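# Pasurus timber cart, 4-wheel

I've been building carts in the old yard at Larkdale since my uncle handed me the keys, and the Pasurus is the one I'd keep if I could only keep one. It's a proper horse-drawn timber cart, four wheels, ash spokes and elm hubs, drawn up from a wreck I dragged out of a hedge (my back still remembers it!).

The bed is 241 cm long and the wheels stand 86 cm high, so you can roll a decent butt on without a ramp if you've got a strong friend. Iron tyres are standard. I'll fit rubber if you do a lot of road work, though I'll grumble a bit.

**Order code:** 1432
**Pole:** single or pair, same price
**Paint:** Fontana red, Modix green, or plain oiled

Tamsin Fitzsimmons does all the lining by hand, and she's booked up until May, so painted carts take longer than oiled ones. Ring before four in the afternoon if you want to catch her.
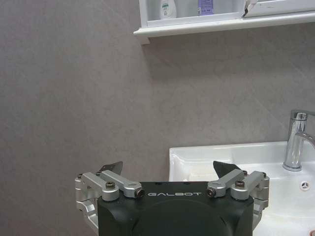
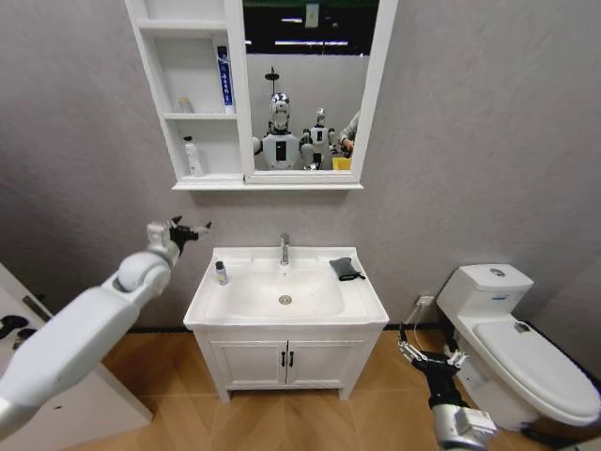

**Can I order spare wheels later on?**

Of course, any time. I keep the patterns for every cart I've sold, so just quote the number stamped on the rear axle and I'll make you a match.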